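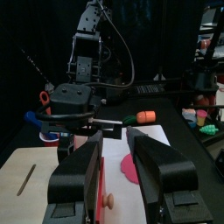 FOR IMMEDIATE RELEASE

Winmont craft room reopens in January — drawers, worktables and a weekly mending night

WINMONT — The Peltholm craft room is back. New storage, better light, same old kettle. Doors open at 9 in the morning and the first drop-in session starts right after.

The room closed in the fall so the worktables could be moved and the supply drawers redone. Small drawers, round wooden knobs, bright fronts. Red for buttons and fasteners, other colors still being decided. Scissors and hand tools stay out on the tables in containers, handles up, so people can grab what they need and put it back. Tables get a white sheet for fabric and paper work. Sheets are washed weekly.

"People kept asking where the thread was. Now there's a drawer for it," said Chelsea Furnival, who runs the room for Peltholm. "We wanted it easy to tidy at the end of the night. That was really the whole plan."

Seven sessions are on the calendar for the first month, including paper flowers, felt shapes, drawer lining and a beginners mending night. Each session has room for 28 people. Bring your own project or use what's in the drawers — scrap felt and card are free, patterns are two dollars a sheet.

Drawer units were built by Bozsik, a joinery shop on the same street. Paint and knobs came from Drirnari at cost. Both will have somebody at the opening to talk about small repairs, sticky runners, loose knobs and so on. Bring the drawer if you can carry it.

Donations wanted: felt, ribbon, blunt-tip scissors, jars with lids. No yarn right now please, we have alot. Drop off at the side door before noon.

Children welcome with an adult. Street parking only, the lot behind the building is still closed for resurfacing. Step-free entrance is on teh left side.

Media contact: Chelsea Furnival, Peltholm, Winmont. Interviews by arrangement, mornings best.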